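Squeaky plank floor in upstairs hallway – talc, screws or pull it up?
Clerngate Home Forum > Floors and Stairs
Started by porchlight_dan, 16 August 2020
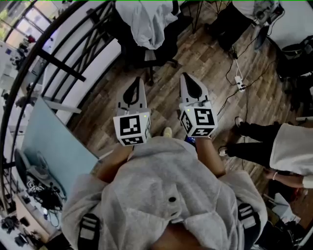 Can you stop a wood floor from squeaking without taking the boards up?
Most of the time you can, as long as the noise comes from a board rubbing on a nail or on its neighbor and the joists underneath are sound.

That much I got from the sticky at the top of this section. My trouble is figuring out which kind of squeak I have. The house is a two-story with plank flooring upstairs, nailed down over a board subfloor. The hallway outside the bathroom squeaks in two places, one right at the bathroom door and one at the top of the stairs. The one at the door is a sharp chirp. The one at the stairs is lower, more of a groan, and I can feel the floor move a little when I put my weight on it.

I can't get at it from below. There's a finished plaster ceiling in the dining room and I don't want to open it up. I've read about talc, graphite, snap-off screws and construction adhesive through drilled holes. What would you try first?

hemlock_row wrote:

Talc first for the chirp. It costs next to nothing and you can vacuum it back out if it doesn't help. Sprinkle it along the seams, work it down with a dry paintbrush, lay an old towel over it and walk back and forth for a few minutes. Then wipe up what's left, and be careful in socks until you have, it's slick.

The groan is something else. If the floor moves you have a gap between the subfloor and the joist and powder won't touch that.

Tess_in_the_valley wrote:

I wouldn't put talc in a floor you may want to refinish. It gets down in the seams and then you have it under your new finish. Ask me how I know. We did our back bedroom that way and the finish wouldn't hold along three or four seams. Had to sand it again.

Powdered graphite is no better, it leaves gray lines on light wood.

hemlock_row wrote:

I've used talc in every house I've lived in and refinished one of them. No problem with the finish. Did you vacuum the seams before you coated?

Tess_in_the_valley wrote:

Yes, with a crevice tool. Twice.

porchlight_dan wrote:

I don't plan to refinish. It was done before we bought the place and it's holding up fine. But I'll keep that in mind for the bedroom, which does need it.

How do I find the joists from above? My stud finder goes crazy up there. It beeps everywhere.

kettle_and_saw wrote:

Stud finders don't like two layers of wood. Use a strong magnet and look for the lines of subfloor nails. Drag it slowly along one board and put a piece of tape down wherever it grabs. Do the next board over. After a while the tape lines up and there's your joist.

Check it by drilling a pilot hole in a spot that will be covered, like under a threshold. If the bit keeps pulling up wood past the depth of the floor you're in a joist. If it drops through you're between them. Put a collar of tape on the bit first. You don't want to come out in the dining room ceiling, and an old house can have pipe or wire under the floor near a bathroom.

My own joists were nowhere near evenly spaced so don't measure off the first one and trust it.

Ludger Fröhlich wrote:

I did floors for 18 years before my knees quit, so take this for what it is worth.

Chirp at a doorway is very often the threshold and not the floor. Before you do anything to the boards, take a knife, cut any paint or caulk at the edge of the threshold, and stand on it with one foot while somebody walks on the hallway side. If the chirp changes, you have found it. Pull the threshold, put felt under it, screw it back down.

For the groan at the stairs, use trim-head screws through the board and into the joist, with a pilot hole each time. Two screws, set at a slight angle toward each other. Stand on the board while you drive them, so the gap is closed before the threads grab. Fill the holes with a wax stick that matches the finish. I like the Keltix ones, other people like others.

No adhesive. You can't see where it goes and you can't get it back.

porchlight_dan wrote:

Thank you, that's very clear. I hadn't thought about the threshold at all.

gray_gables wrote:

Going to disagree on the snap-off kits vs. trim-head screws. The snap-off kind leaves a smaller hole and the depth is set for you by the bracket. I bought the Gundater kit a while back and used it in a room with carpet and a room without, and in the one without I have to get down on my knees to find the holes.

Ludger Fröhlich wrote:

They are fine. My objection is that the screw sometimes breaks above the surface in hard old wood, and then you are standing there with a nail set and a bad mood. In softer wood they work well. Dan has not said what his floor is.

porchlight_dan wrote:

I think it's fir. The house next door has the same floor and the owner says hers is fir.

kettle_and_saw wrote:

Fir that age can be brittle near the ends of the boards. Drill your pilots.

Tess_in_the_valley wrote:

What's the humidity in there? Half the squeaks in our house go away on their own in summer when the boards swell. If yours is squeaking in August it's only going to get worse once the heat is on. We run the Kahsay humidifier in the upstairs hall all winter and it made more difference than anything we did with tools.

gray_gables wrote:

Humidifier treats the symptom though. If the joint is loose it's loose.

Tess_in_the_valley wrote:

I didn't say don't fix it. I said find out what the humidity is.

porchlight_dan wrote:

Gauge says around 70 percent in the hallway, but that's right outside the bathroom and we don't have a fan in there yet. The fan is on the list for September.

hemlock_row wrote:

Do the fan before you do the screws then. That's high for a hallway.

porchlight_dan wrote:

Update on the door one. I cut the paint line at the threshold and had my wife walk the hall while I stood on it. Chirp stopped completely. Stepped off, it came back. So Ludger called that one. I need to get some felt and then find screws that fit the old holes, the ones that came out are pretty chewed up.

The stairs end I'm going to leave until the fan is in. I have tape all over the hall from the magnet – it lines up better than I expected, except for one row close to the stairs that wanders off to the left.

kettle_and_saw wrote:

The row that wanders may be the doubled framing around the stair opening. Check there before you drill.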